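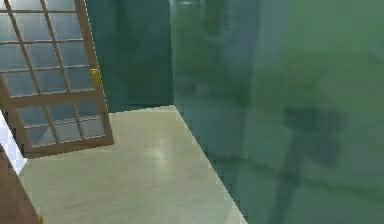 Caring for Interior Doors with Glass Panes

Updated September 7, 2025

Doors with a lot of small panes take longer to clean than a plain door, and most of the trouble comes from spraying cleaner straight onto the glass. It runs down to the wood strips and sits in the corners. Spray the cloth instead, and use less than you think you need.

Cleaning the panes

Dust first with a dry paintbrush, top row to bottom. Then wipe each pane with a damp microfiber cloth and dry it with a second one. For corners, wrap the cloth over the end of a butter knife. Old paint specks come off with a plastic scraper – a razor blade works too, but wet the glass first and stay away from tempered panes.

Wood strips and rails

The bottom rail gets the worst of it from shoes, mops and pets. Wash it with a few drops of dish soap in warm water and dry it right away. If the finish has gone dull, sand lightly with 300 grit, wipe off the dust and put on one thin coat of whatever is already there. Leave the door open overnight.

A door that sticks

Check the hinge screws before you plane anything. Open the door to 90 degrees, put a wedge under the outside corner to take the weight, and tighten the top hinge. If a screw just spins, take it out, glue in a couple of wooden toothpicks, snap them off flush and drive the screw back in after the glue sets.

Doors that stick only in summer are usually swollen. Mark the tight spot with pencil and look again in March. Paweena Suwannarat wrote in to say she planed hers in a humid week and had a gap all winter.

Rattling panes

Press on each pane with a fingertip. A loose one needs a thin bead of clear silicone along the inside edge of the strip, smoothed with a wet finger. Don't nail the strips tighter.

Handles

Tighten the set screw twice a year. Lacquered brass should only be washed with soap and water, as polish will strip the lacquer.

Next: quieting a squeaky hinge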